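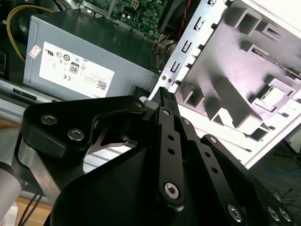

4.2 Workcell and Component Handling

The handling trials were run in the shared workshop at Grelden, on a bench otherwise used for bicycle and radio repair. The arm was assembled by the authors from secondhand parts and a two-finger gripper with exposed linkages. Motion was planned with Trostari and executed by a controller written by Fergal Egan. The work covered two settings: reaching into an open desktop computer case, and holding a processor near a board.

Reaching into the case limited the approach angle more than the payload did. We logged 662 attempts over five sessions in December. An attempt was stopped when the wrist force estimate passed a fixed threshold, and the arm then backed out along its entry path.

For the processor, grip force was set by hand before each session and not changed during a run. The fingers close on the edges of the part, as in Figure 5, and the linkages hide much of the workspace from the wrist camera.
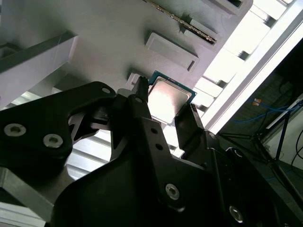
Figure 5. Processor held between the gripper fingers near the light gray board, wrist view.

Glare on the heat spreader degraded edge detection. We masked saturated pixels before fitting the outline and discarded any fit with fewer than 700 edge points.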